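Kvaran focus control

The Kvaran is a wireless follow focus unit for mirrorless and cinema lenses, made by the accessory firm Trastau. It consists of a motor that clamps to a camera rod and a handheld controller with a large knurled wheel. It is best known among camera assistants for its long battery life, its low price and a calibration routine that has been compared to waiting for a lift.

Background

Follow focus began as a mechanical business. A geared ring on the lens met a geared wheel on the rod, and whoever turned the wheel had to walk beside the camera, preferably without falling over the tripod. Wireless systems separated the two, at prices that kept them mostly on larger productions. By the time small stabilisers and light camera bodies became common, there was a clear demand for something cheaper, and a number of firms supplied it with varying degrees of shame.

Trastau had until then sold rod clamps, cable ties and a lens cloth. Its first attempt at a focus motor, the Pornar, was announced in November and withdrawn within the same product cycle. The name caused difficulties with email filters, and the motor caused difficulties with lenses, which it was inclined to keep turning after they had reached the end of their travel. Surviving units are sought after by collectors of such things, a small group with tolerant families.

The Kvaran used the same housing with a new circuit board. The company described it as a complete redesign.

Design

The motor weighs 591 grams with its clamp, heavy for its class. Trastau's literature calls this "reassuring". On a tripod or shoulder rig the weight is of no importance. On a small gimbal it usually calls for a counterweight on the opposite side, after which the operator's arms will form their own view of the matter.

The drive gear has the standard tooth pitch used on cinema lenses. Stills lenses need a flexible gear ring, and one is supplied in the box. It fits most barrels and can be persuaded on to several others. The motor will accept a second gear for very thin lenses, sold separately in a bag much larger than the gear.

The controller has a single wheel, a marking disc and four buttons. The disc is white and takes either pencil or dry-wipe pen. Permanent marker is also accepted, permanently. Two adjustable stops limit the wheel's travel, so that a pull between two marks can be made by feel alone.

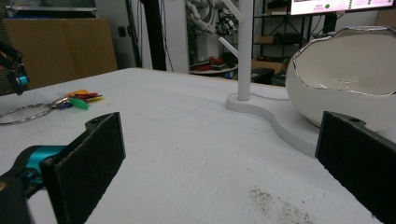 Keys on a white tabletop, with the black fingers and teal housing of a hand-held gripper in front.

Power and connections

Both halves of the system run on the same flat rechargeable battery. The controller will run for a full shooting day, and the motor for rather less if the lens is stiff. Charging is by USB-C, though early units had the socket placed so that most plugs would not go fully home unless the clamp was removed first. Later units moved it by the width of a fingernail, and the change was listed as a new feature.

The motor has a run/stop port for starting and stopping the camera. Cables are sold for the more common bodies. Owners of the less common ones generally make their own, or press the button on the camera.

Calibration

When switched on, the motor turns the lens to one end of its travel, pauses, turns it to the other end, pauses for longer, and then reports that it is ready. With manual lenses this works well. Lenses with no hard stops must be set by hand: the user turns the ring to the near limit, holds down the first button, turns to the far limit and holds down the second. The printed manual gives these two buttons the wrong way round. The online manual gives them correctly but numbers them from the bottom.

Up to 8 lenses can be stored. They are identified by number only, and most assistants keep a strip of tape on the back of the controller saying which is which.

Firmware

The last major firmware update was released on Mar 6, 2023. It added adjustable motor torque, a reversed wheel direction for lenses that focus the other way, and a quieter start-up tone. It also removed the option of having no start-up tone. This has been a lasting source of complaint from people who record sound, and a foam pad stuck over the speaker remains the accepted remedy.

Variants

The Kvaran S has a smaller motor and a plastic clamp. The Kvaran Duo adds a second motor for zoom or iris, worked from a slider on the side of the controller. A version sold under the Jisier label is identical to the standard model apart from the colour of its wheel and its price, the two being presumably connected.

See also

Follow focus
Lens gear ring
Rod support
Marking disc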